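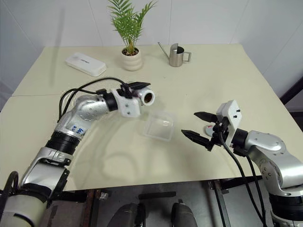
hexkey_drawer replied:

Check the legs before you touch the seam. Two sections that meet flush on the day of assembly will stay flush if the floor stays put and the brackets are tight. If a step comes back after you've leveled it, something underneath is moving and no filler will hold there.

Put a straightedge across the joint in three places: near each end and in the middle. Write down which side is high at each one. If the same section is high all the way along, adjust the feet. If the high side swaps from one end to the other, one section is twisted and you need to pull it flat with plates from below.

tack_and_gap

I'd do the seam first. A dry butt joint between two tops is a path for water, and the original question mentioned plants. Everything about leg adjustment is correct but it can be done any time. Swollen edges can't be undone.

hexkey_drawer

If you seal it and then level it, you break the seal. Order matters.

tack_and_gap

Only if the sealant is rigid. Flexible sealant takes a small vertical movement without complaint. I have a pair of Morkau sections joined with it and have adjusted the feet since. The bead is intact.

hexkey_drawer

Intact on top. Did you look from underneath?

tack_and_gap

No.

lowfriction

Question for the starter of the thread. Are the two sections from the same batch? Morkau changed the edge profile in October. The older sections have a slightly rounded edge and the newer ones are square. If you put an old one against a new one you get a shallow groove on one side only, and it reads as a height step when you run a fingernail across it. It isn't one. A straightedge will show the difference.

Also, what is the core? The answer on sealing depends on it.

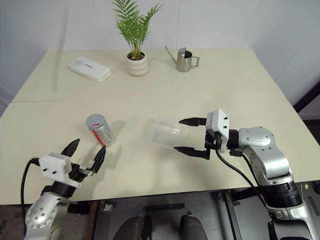 seam_side
Thread starter, Member

Answers in the order asked.

Both sections were bought together from the Nasution outlet, so I assume the same batch. Neither has a date on the underside. I don't know the core. The sheet that came with them lists the length, the load and the cleaning instructions and says nothing about what is under the surface. I'm not going to drill a test hole.

Straightedge result: the back section is high at both ends and in the middle. The amount looks the same at all three, though I have no feeler gauge and was judging by the light under the edge. From the first reply I take this to mean feet and not twist.

The back section is where the plant goes, up by the tile. It's a palm with feathery fronds, in the white ribbed pot. The steel watering jug lives next to it, and the flat white box is on the other side of the pot. So the wet things are on the back section and anything that runs will run toward the seam, given that the back is the high side. That was the reason for asking about sealing in the first place. The step itself I can live with, except that jars and lidded containers don't sit right if they land on it.

Two questions remain.
Feet first or seam first? The thread has not agreed.
Is it better to move the plant to the floor and forget about sealing?

hexkey_drawer

Feet first. Lower the back section, don't raise the front. Raising puts the front feet further out on their threads and the table will rock when you lean on it. Load both sections with whatever normally sits there before you take the final reading. A full jug and a potted plant are enough to change it on adjustable feet with a soft pad.

After that, joining plates underneath. Solora sells a flat one with slotted holes. Use the slots. Snug the screws, press the tops level by hand, then tighten. Don't use screws longer than the ones supplied, particularly when you don't know the core or the thickness.

How far apart are your legs?

seam_side

Legs are 900 mm apart on center, along the seam.

hexkey_drawer

Then put a plate close to each leg and one in the middle of the span. The middle one does the most work. Without it the two edges move independently when something is set down.

lowfriction

I would add that the plates need to be fitted at right angles to the seam. I've seen them installed along it, on one section only, which does nothing.

On the plant: leave it where it is if the light is good. A palm that's doing fine shouldn't be moved to save a table. Put a saucer with a raised rim under the pot. Glazed pots with a drain hole leave a ring of water under the foot, and you don't see it until you lift the pot. If the pot has no drain hole you have no drip problem, but you do have a plant problem later.

tack_and_gap

The saucer handles the pot. It does not handle the jug. Long thin spouts drip after pouring, from the tip, usually on the way back to the table. The drip lands wherever your arm passes. On a two-part top that will include the joint sooner or later.

So I'm staying with sealing. Masking tape on both sides, thin bead of clear flexible sealant, level it with a plastic card, pull the tape while it's wet. Leave it overnight. On a cream top use clear. White will look gray within a year next to cream, and beige never matches.

lowfriction

Clear picks up dirt as well and turns into a brown line. I removed mine. A tight dry joint with the edges waxed looked better and has stayed that way. I used Vulgate edge wax, applied to both edges before closing the joint. You can't do it properly afterward.

tack_and_gap

Wax is not a seal. It slows water down.

lowfriction

Slowing it down is sufficient if you own a cloth. The table isn't a shower tray.

tack_and_gap

It is next to a tiled wall, and people tend to wipe tile with a wet cloth and let it run down. There's a second joint there between table and wall, and no one has mentioned that one.

hexkey_drawer

Leave the wall joint open. The table is freestanding. If you seal it to the tile you have made it part of the wall, and the first time anyone pushes it the bead tears. Keep a finger of space behind it and wipe there now and then.

damp_ledger

Reading this a bit sideways, my interest is in the white box more than in the joint. Whatever it is, if it takes power I would not lay it flat beside a plant that gets watered. Flat means vents up or vents down, depending on the model, and water on a hard level top spreads as a thin film and goes under anything with a flat base. Stand it on small feet or put it on the far end. If it has a cable, let the cable hang in a loop below the table edge before it goes to the outlet, so that water drips off the bottom of the loop.

Separately, fine potting soil is abrasive. If you drag a pot over a light top with grit under it you will get scratches that don't show until the light is low. Lift the pot.

seam_side

The box can go somewhere else. It's there out of habit.

I'm going with feet, then plates, then wax, in that order, except that the wax has to go on before the plates are tightened, as I understand it. I will skip the sealant for now. It can be added over a dry joint later if I'm wrong, though I take the point that it may not stick well to a waxed edge.

tack_and_gap

It will not stick to a waxed edge at all. You're choosing one or the other. If you want to keep the option, leave the edges bare.

lowfriction

Mineral spirits on a cloth takes the wax off the top of the edge. I've done it. Test the surface somewhere out of sight first.

tack_and_gap

Off the top of the edge, yes. The bead needs some depth.

seam_side

Update, 20th November.

Back feet lowered. It took less than a full turn on each. With the plant and a full jug on top, the straightedge shows no light at either end and a trace in the middle. Fitted the Solora plates, one near each leg and one at mid-span, at right angles to the seam. The trace in the middle is gone. I can still find the joint with a fingernail but only just, and a glass slides across it without catching.

Time taken was about 2 hours, most of it spent lying on the floor finding a screwdriver bit that fit. The screws supplied with the plates are square drive and the ones in the legs are not.

Edges left bare for now. There is a saucer under the pot and the jug sits on a folded cloth.

hexkey_drawer

Check the screws again in a month. Slotted plates settle.

damp_ledger

A folded cloth under the jug stays wet underneath. Use a dish or a cork mat with a rim, or hang the cloth up after watering.

lowfriction

Could you post the screw length for the plates? Mine came without any, and the Nasution outlet only stocks the legs set.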